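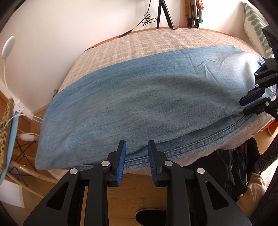

Light-blue jeans on the checked cloth.

Shares: 15 | Comments: 2

Household Textiles: Denim Folding and the January Collection

The Dauda Residents' Association wishes to thank all members who responded to the autumn survey on clothing care. Denim was the fabric most often mentioned, chiefly in connection with creasing, shelf space and the wear that appears along the seams. The following notes have been prepared by Ánh Tôn, who leads the Association's sewing and mending sessions, and are offered to members ahead of the January clothing collection.

Jeans should be fully dry before they are folded. A waistband or a double-stitched seam holds moisture for a good deal longer than the leg, and members are advised to feel both before putting a pair away. The garment should be laid on a table with the pockets flat and the legs smoothed by hand from the waist downwards. Creases are best eased out at this stage, as they become harder to remove once the jeans have been under a pile for several weeks.

One leg is then laid over the other, with the seams brought together as nearly as the cut allows. The pair may be folded in half and, where shelves are shallow, in half again. Heavier pairs should go at the bottom of the pile. A stack of no more than eight is recommended - taller stacks tend to lean, and the lower pairs are seldom worn.

Members are also reminded that strong sunlight will fade denim unevenly. Jeans dried outdoors or beside a window should be turned inside out, and should be brought in once dry. Folded clothes ought not to be left for long periods on a sunny table or sill.

Small repairs are welcome at the mending sessions, which continue every Thursday in the Jistum Room. Those attending are asked to bring washed garments only. Thread in the usual blues is provided, but anyone wishing to match a particular topstitch should bring their own. Replacement zips cannot be fitted during the session and will be taken in for return the following week.

The previous collection brought in some 520 items, and the Association is grateful to every household that contributed. For January, jeans of all sizes will be accepted, including pairs with worn knees or missing buttons. These should be folded, placed in a bag and labelled "for repair". Belts should be taken out and pockets emptied before the bag is handed in at the ground-floor desk.

Questions about the collection may be left in writing at the desk, marked for the attention of Ánh Tôn.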